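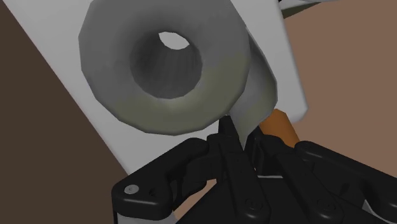
Fig. 1. Rendered roll, end face. The curved outline is made of short straight segments.

Week 2: Curves out of straight lines
Notes by Ferenc Kun

Today is my favorite topic of the whole course, so please come with a pencil and a compass! We're going to find out how far you can get toward a circle using nothing but straight pieces, and why people have been happily doing this for more than two thousand years.

Start with a circle of radius 1 and draw a regular hexagon inside it, corners touching the circle. Each side has length 1 (check this, it's six equilateral triangles meeting in the middle), so the perimeter is 6. The circle is 2 times pi around, a bit over 6.28. We're already within five percent and we've hardly done anything.

Now double the sides. With 12 sides the perimeter comes out at 6.2117, and the error drops to just over one percent. Archimedes kept on doubling until he reached 96 sides, by hand, with no decimal notation. I still find that wonderful.

The general formula, for n sides inside a circle of radius r:

perimeter = 2 n r sin(180/n), angle in degrees

Try n = 400 on your calculator. You should match 2 times pi to four decimal places.

How big is the gap?

Perimeter is one way to measure the error. The other is the sagitta, the distance from the middle of a straight side out to the true curve:

s = r (1 - cos(180/n))

This is the one your eye picks up, and it shrinks fast. Double n and s falls to roughly a quarter of what it was. Barrel makers, dome builders and people who cut pipe insulation all live with this number, whether they write it down or not.

Notice that s also grows with r. A ring has two outlines, inner and outer, and if both have the same n, the outer one has the bigger gaps. Sketch it and see!

Problems for Friday

1. Find s for r = 39 cm and n = 12.
2. Same radius. What is the smallest n that gets s under 1 mm?
3. Repeat the hexagon argument with the polygon outside the circle. Is your perimeter now too big or too small?
4. (Harder, and lovely.) Why can't a regular polygon with 11 sides be drawn using compass and straightedge alone? Read the Judton chapter first, then bring me your best attempt, even a half-finished one.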